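Salomitz House, shared kitchen and utensil check
Inspected by: Efren Barredo
Date: 14/08/2018
Copy to: Gurnport office

1. Drawers and storage
Drawer opens fully: YES
Drawer closes fully: NO
Comment: It closes fully when empty. Residents have been asked to consider what this might mean.

2. Knives stored point down or in block: YES
Comment: One bread knife found in with the dish towels. Moved to the block. Whoever misses it knows where it should have been.

3. Table and work surfaces
Walkway to door kept clear: YES
Cloth hangs clear of feet: PASS WITH COMMENT
Comment: The pink cloth stays, by popular demand. Please clip it at the corners. I have now written this on two checklists and one sticky note.

4. Loose utensils on table
Put away after use: NO
Comment: The pile has become a feature of the room. Spoon, chopsticks and assorted metalware all need to go back in the drawer (see item 1, with my sympathy).

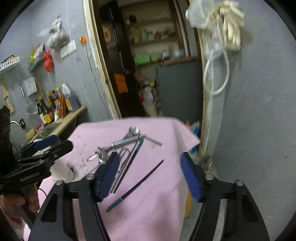 Item 4. Spoon, metal tools and two teal-ended chopsticks on the pink cloth.

Keep chopsticks in pairs. They were sold that way, and I would like to return them to the Pirnlow cupboard that way.

5. Scraps and small containers
Surfaces free of scraps: NO
Comment: Crumpled whitish scraps on the cloth, next to a small white cup or similar, tipped over. Bin for the first, upright for the second. The bin is a short walk and the route has been tested.

6. Utensil condition
Handles tight, no sharp burrs: PASS
Comment: One peeler from the Yáñez box failed and has been retired. Please do not rescue it from the bin again.

7. Replacements
Comment: Petty cash stands at $88. The catalog's cheapest drawer organizer comes in cartons of 200, so we will be buying ours at a store like everyone else.

8. Overall result: PASS WITH ACTIONS
Open actions: items 1, 3, 4 and 5
Next check: November. I will bring my own clips.

Signed: E. Barredo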